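Clalavov brings its paper pendant lights back into production

The lighting firm Clalavov is to start making its Pirkutora range of pendant lamps again, after a gap of 14 years. The first lamps will go on sale in July through the firm's own showroom and a small number of lighting shops.

The Pirkutora is a hanging lamp with a shade of folded paper held on a thin steel ring. It was sold in two sizes and only ever in white. Production stopped when the mill that supplied the paper closed, and the firm said at the time that it had not found another sheet that would hold a fold near a warm bulb without turning yellow.

Andor Orbán, who drew the original lamp and still works for Clalavov two days a week, said the change to LED bulbs had made the job much easier. "The old lamp had to put up with a 60 watt bulb, and we were always worried about the top of the shade," he said. "Now the paper hardly gets warm. We could go back to a thinner sheet, and I think the light is better for it."

The new shades are being folded by Ekpo, a workshop that until now has mostly made screens and blinds. Each shade takes most of a morning to fold and is then left flat under a board overnight before it is fixed to the ring. The first run will be 200 lamps, all of them in the smaller size. The larger one will follow if Ekpo can train enough people to fold it, as it needs a pair working together at one table.

A few details have changed. The flex is now covered in grey cotton in place of white plastic, and can be ordered longer for stairwells. The ceiling cup is flatter. The ring has a small catch on one side so that the shade can be taken off for dusting, something owners of the old lamp had asked for many times. Shades will also be sold on their own, and Clalavov says they will fit the old rings.

That will please people who have kept a Pirkutora going with tape and glue. Second-hand lamps in good order have become hard to find, and many of those offered for sale have had their shades replaced with ordinary lining paper.

Roald Tveit, who runs the Clollent lighting shop and has placed an order for the first run, said customers had never stopped asking for the lamp. "They come in with an old photograph of their parents' dining room and want that one," he said. "I have been sending them away for years." He plans to hang one of the new lamps beside an original from his own flat so that buyers can compare the two.
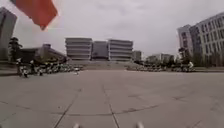
The paved plaza, with a tall grey building on its far side.

Orders for the first run are being taken now, and lamps will be sent out in the order in which they were booked. Clalavov has not yet set a price for the larger size. Spare shades will come later, once the first run of complete lamps has left the workshop.

The firm is also looking at a table version. Orbán has made several trial pieces with the same folded shade on a short stem, but said he was not happy with the foot, which had to be heavy enough to stop the lamp tipping when the switch was pressed. No date has been given for it.

Owners of the original lamp who want to check that a new shade will fit can take the ring to the showroom or send in its measurements. The distance across the inside of the ring is the one that matters.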